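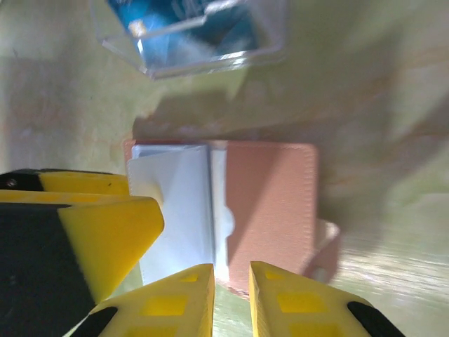
Grading a jacket block from 94 to 106 chest

27 September 2019

The jacket block I drafted in spring was made for one body, a 94 chest, and I have been putting off grading it. Two people have now asked for the same jacket in other sizes, so I spent the last two weeks on it. These are my notes, mostly so that I don't have to work it out again.

Drafting system first. I use the Plokdale method, which is a direct-measure draft with the scye depth taken from chest and height together. It has no published grade rules. The handout I got from Piroska Somogyi when I took her evening course gives increments for skirts and trousers and then says that jackets are "graded in the same way," and they are not, at least around the armhole.

I grade in steps of 4 cm of chest. On the half pattern that is 2 cm per size. My split is as follows:

Center back to armhole: 0.5 cm
Armhole width: 0.8 cm
Armhole to center front: 0.7 cm

Many grades put less into the armhole and more into the front. I tried that first. At 102 the jacket closed fine but pulled across the front of the arm, and the sleeve pitch had to be moved to hide it. With 0.8 in the armhole the pull went away. Máté Oláh, who wore the toile, is broad through the side and flat in front, so my result may be leaning toward him. I would like to try it on someone rounder before I call it settled.

Scye depth goes down 0.3 per size. Shoulder length goes out 0.3. Back neck width goes out 0.2, with the front neck to match. I leave the back neck height alone for two sizes and then add 0.1.

The sleeve is where I lost most of the time. If the armhole grows by 0.8 in width and 0.3 in depth, the seam line gets longer by an amount you have to measure, as it depends on the curve. Mine grew by 1.4 per size. I widened the sleeve at the bicep by 1.2 and raised the crown by 0.3, then walked the seams. Ease stayed at 3.1 cm for three of the four sizes and dropped to 2.6 at 106. I put the missing half centimeter back by hand at the back of the crown, between the notch and the hindarm seam.

Length does not go up with chest in my version. Győző Tóth argued with me about this for most of an evening – he adds 0.5 per size everywhere, hem and sleeve both – but his customers are taller as they get bigger and mine are not. I keep length as a separate grade and mark two lines on the pattern where it can be opened, one at the waist and one 12 cm above the hem.

Cloth used for the toiles was the Drarholm calico, the heavier one. It has more body than the bleached kind and does not stretch on the cross grain after pressing. I have 31 meters left of the roll, enough for the trousers too if I cut carefully.

Things still open:

The collar. I redrafted it for each size instead of grading it, and the fall edge on the 106 is slightly too straight.

Pocket placement. At the moment it moves with the front dart, and on the largest size it ends up too close to the side seam.

The vent overlap, which I left at 4 cm throughout.

I will cut the 98 in real cloth next, a gray Bromside flannel, with the collar from the 94 draft opened at the center back.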